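13/06/2019 — cell 2, gripper service + camera cable

Started late, the Wiltgate delivery was blocking the door til after nine. Cell in manual, air off at the wall, tag on the pendant. Log counter says 4000 cycles since last finger change, so we're bang on the interval.

Old fingers off. Two screws each side, left lower one was tight again, same one as in February. Whoever did it up last time (me) used too much threadlocker. Needed the heat gun on low and the long hex key. New screw going in, old one binned, head was going round.

Wear on the old pair:

- left: ribs ok, hairline at the root of the second rib, wouldn't trust it another month
- right: fine, could go in the spares drawer as emergency only. Marked it with a pen cross
- dark pads both a bit shiny, no tears

Fitted the next pair from the Brallico bag. Same yellow print as before. Check the bag label before you open one — there are still two bags of the old short version in there and they will NOT close square. Somebody please move them to another shelf.

Squaring up: jog to closed at 50 percent speed, slip of paper between the tips, should drag evenly both sides. Mine dragged at the bottom only. Backed off the right finger, shimmed with one layer of foil tape, did it again. Better. Third try good, paper pulls the same top and bottom. Did the screws up in two passes, crosswise, finger tight plus an eighth. No torque driver, it's still at Oddsson for calibration.

Cable. The old one had been rubbing on the wrist bracket every time joint 6 went past the home mark. Took the clip off, turned it round, gave it a longer loop. Moved joint 6 slowly both ways by hand, watched for snagging. No pulling at full travel on either side. Leave the loop alone please, it looks too long but it needs it at the far end of the rotaton.

Then air on, tag off, back to the cloth job.

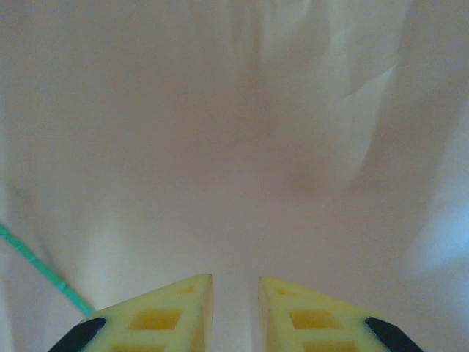
Opening width for the cloth is program value 947. Was set a good bit wider before and it kept picking up a second fold along with the first one. Don't change it in the main program, change it in the settings file, otherwise the night run overwrites it. Lost half a morning to that one already.

Approach height still a pain. Soft stuff never lies the same way twice so a fixed height is a compromise whatever we pick. Sânziana Pană wants to try coming down slow until the motor current steps up and then closing. Worth a go, but the current reading is noisy with the air compressor running, so filter first. She has the script, I have not looked at it yet.

Ran a test batch after lunch, stopped at 94 picks. Misses were mostly near the edge of the table, where the cloth bunches up. Middle of the table good. Two double picks, both on thin stuff. No finger slip that I saw. Wrist cam picture ok the whole time, no dropouts, which it was doing on Tuesday, so I'm calling the cable the culprit for now — if it drops out again look at the plug on the controller side, the latch is weak and I only pushed it home.

Lens wiped with the dry cloth, no spray. There's lint in the finger windows after every long run, brush it out at end of shift, takes a minute. Soft brush is on the hook by the e-stop. Don't use the air gun, it just blows it up into the wrist.

Home position re-taught after the finger swap, saved as slot 3. Slot 2 is the old one, kept it in case.

To do:

- order screws, the short ones, we have five left
- reset the cycle counter (forgot, was already in auto)
- chase Oddsson for the driver
- ask Stostham if they do that clip in a wider size
- relabel short finger bags
- check foil shim after a week, if it has crept then file the mount properly
- current filter, with Sânziana, when the compresor is off

Left it in auto at half speed for the evening run. Key is in the drawer.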